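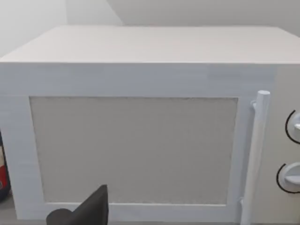

Images: Zeltholm, from the Brukberg kitchen set

About Zeltholm

Zeltholm makes Brukberg, a simulated kitchen for people who train and test robot arms. We sell it as a software package with yearly support. Our customers are mostly small robotics teams and college labs that want to try a task many times over before they book time on real hardware.

Aqeel Hayat started the company after several years of writing test software for warehouse equipment. We now have 13 people, most of them in one office on Fahmy Street. In July we moved our support desk there too.

What is in the package

Brukberg comes with 21 room layouts and 378 household objects, including appliances, bottles, glasses and bowls. Users can place the objects by hand or have the software do it from a list. Each arm can be given its own views, and close views are included for work near a surface. 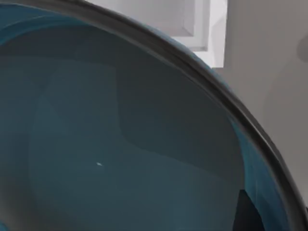
How we work with customers

New customers get a setup call and a sample task. We help load their arm model, check the joint limits and run the task through once. After that they have 168 hours of trial use on our servers, and they can spread those hours out however they like.

Two-arm setups are supported in every layout. Task scripts are plain text and can be edited without our help.

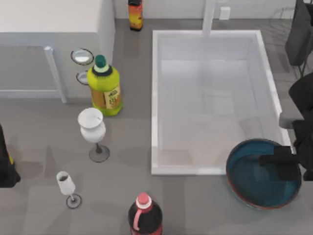
Gripper over the blue bowl, sink layout.

Plarkon, our add-on for logging, saves joint positions and camera views for each run. It is sold separately. Runs can be replayed from any saved view.
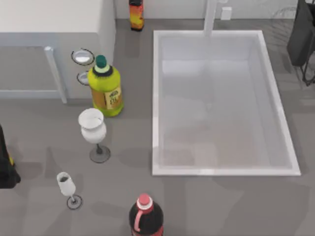
Sink layout with bottles and glasses on the counter.

For prices or a trial, write to the sales desk. Support is open from 9 a.m. to 5 p.m.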